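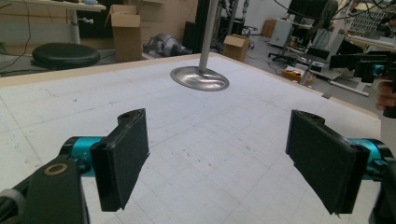 *Felt-like pads, wide open over the gridded table.*

I'm going to stick my neck out and say most of us spend far too long picking arms and far too little picking fingers! I've been through 426 grabs this January with the hand-held gripper, swapping between the Geline pads and the plain rubber ones from Tipoki, and the pads made more difference to my day than any controller I've ever fussed over.

Rubber is lovely on boxes. Give it a long thin handle, though, and it grips hard in one spot and the whole thing swings round like a weather vane (maddening, especially after lunch).
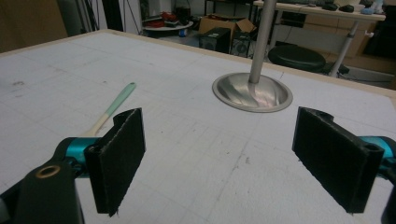

Soft, fuzzy pads let a handle settle a bit before they hold it, and I'll take that over raw squeeze any time. Yes, they pick up fluff. Yes, I'd want to see them after around 500 more goes before I bought a boxful. The folks at Stinton swear by bare metal and keep telling me so, but they mostly lift brackets, so of course they do!

My next lot of money is going on fingers, and the arm can wait till summer.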